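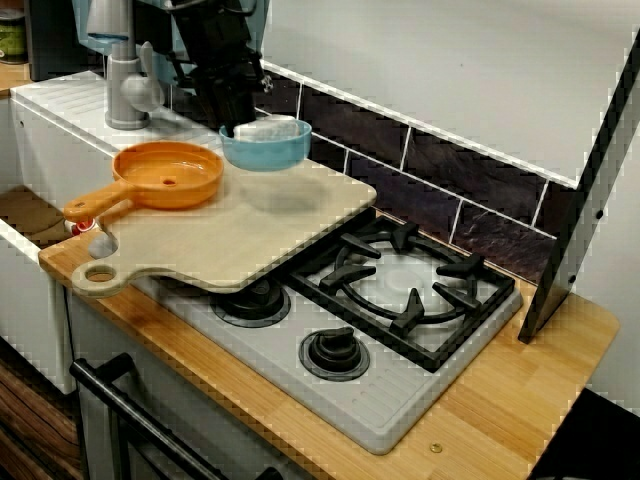
The Bowl

At half past six the janitor of the Kumley school turned off the lights in the hallway, and the robotics club pretended not to notice.

"Again," said Devadiga.

She was sixteen and she was the captain, a title she had given herself in the first week. Her cousin Bonen sat on the floor with the laptop on his knees. He pressed a key. The arm woke with its small dry cough and began to move down toward the toy kitchen.

The task for Plandau was easy to say. Take the blue bowl, carry it over the cutting board, put it down, do not touch the stove. Each team had the same kitchen, the same bowl and the same orange frying pan. A child of three could do it, and Bonen's sister, who was three, had done it on Sunday many times, laughing.

The fingers closed. The bowl rose above the board and its shadow moved over the pale surface. Devadiga held her breath. Then, for a reason that was somewhere in the 700 lines of Bonen's program, the arm decided that it had arrived, and it opened.

The bowl hit the pan. The pan hit the floor.

"Too early," said Bonen.

"I saw that it was too early."

She put everything back. She had a way of doing it, first the board on its diagonal, then the pan with the handle toward the sink, then the bowl. She did not need to look at the drawing anymore. At night, before sleep, she sometimes put the kitchen back in her head.

Their teacher, Reinaldo Guerra, was correcting notebooks at the last desk. He had come to Kumley from another country, as Devadiga's parents had, and he spoke slowly, like a man who is carrying a full glass. In the spring he had asked the school for money and the school had given him 400, and with this he had bought the motors. The rest of the arm came from a printer, a broken office chair and his own garage.

"How many tries today?" he asked, without raising his head.

Bonen looked at the log. "49."

"And how many good?"

"Do you count the one where it stayed on the edge?"

"Did it stay on the edge?"

"For a moment."

Mr. Guerra closed a notebook and took the next one. Devadiga waited for him to say something more. In her opinion a teacher should, at half past six, know the answer and give it. But he only wrote a small red mark on the paper of somebody else.

"You could look at the hand," he said after some time.

"We always look at the hand," said Devadiga.

"You look at the bowl. I watch you. Both of you look at the bowl."

She wanted to argue, but she was tired, and being tired made her obedient. She sat down beside Bonen on the cold floor, with her eyes at the height of the oven door. He pressed the key.

It was difficult. The bowl was blue and pretty and it was the thing that could fall, and her eyes went to it by themselves. She pulled them back. She looked at the black fingers, and at the boxes above the fingers, and at the thin cable that made its curl on the left side. The arm went down. The cable went loose. The arm lifted, and moved over the board, and the curl became smaller, and smaller, and then it was almost a straight line.

The hand opened. The bowl fell.

"Bonen," she said. "The cable."

"What about it?"

"It pulls. When the arm goes far, it pulls on something."

He put the laptop down and stood on a chair. With one finger he touched the plug at the top of the hand, and it moved like a loose tooth. He said a word that is not used in school. Mr. Guerra did not look up.

"Three weeks," said Bonen. "I wrote that program again three times."

"It is a better program now," said Mr. Guerra.

They found a longer cable in the drawer with the dead calculators. Bonen pushed it in until it clicked and Devadiga fixed it with tape – too much tape, because she did not trust it. Outside a bus stopped and left. It was the bus they should have taken. The next one came at nearly eight, and on Wednesday her mother made soup and did not like to heat it a second time.

She put the board on its diagonal. She put the pan, and then the bowl.

"Mr. Guerra," she said, "did you know about the cable?"

He thought about this honestly, with the pen in the air.

"No," he said. "I knew only that you were not looking at it."

He got up and came to stand behind them, and his knees made a noise. Bonen put his finger on the key.

"Wait," said Devadiga, and she moved a little to the left, where she could see the hand. "Now."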